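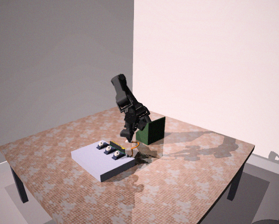
Vostden wrote back that a clearance rule written for rigid parts is no use once a cable is involved, and asked for a separate clause. Fair. The draft I keep for simulated cable handling now has one.

Clause 7 covers approach speed near a flexible part. The cap is 64 mm/s until the grasp is confirmed, then 90 mm/s for the carry. Clause 8 requires that the cable's rest shape be varied between runs and logged with the seed. A run without a logged seed is void and gets repeated.
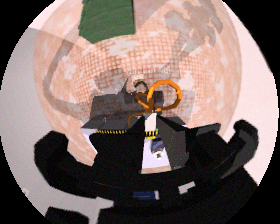

Does a pass in simulation count toward sign-off on hardware? It counts toward permission to start hardware trials, and toward nothing after that.

The threshold for that permission is 81 percent of logged runs, voids excluded. Sullell wants it higher. I have left it alone until the contact model is updated in September. Comments on Clause 8 wording are still open.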